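Sorting big bricks: by color or by size?
Toys and Play > Storage and Sorting

guleck59
We got a bag of secondhand building bricks in September and they came mixed in with plain wooden cubes and other odds and ends. I want to sort it all before it goes on the shelf. Do you go by color or by size? My son is 4 and he is supposed to be able to put them away himself.

Clumosden
Size. Small kids look for "the long one" before they look for a color. I had ours by color for a year and everything ended up in the red bin.

nurhan_avci
I disagree. Color is what mine could do alone at that age. The wooden ones go in their own box either way.

I lay a cloth over the table first and spread the pieces out on it. They don't slide as much and you can lift the corners to dump the leftovers back in the bag.
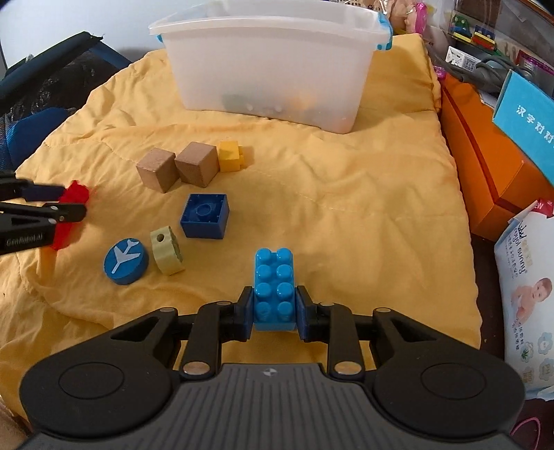
Then I do one kind at a time and leave the rest alone. Light blue first, then red, then yellow. The wooden cubes I leave for last. A small bag takes me about 2000 seconds, so half an hour or so.

Clumosden
That works for a small bag. Try it with 2141 pieces.

nurhan_avci
I wouldn't do that many in one go with any system.

flikasar_dad
Does the cloth matter? I use a baking tray with a rim.

nurhan_avci
Tray is fine. Mine are too small for the long bricks to lie flat next to everything else.

guleck59
Thanks. I'll try color first and keep the wood separate. If he mixes them up I'll switch to size.

Clumosden
Let us know which bin fills up.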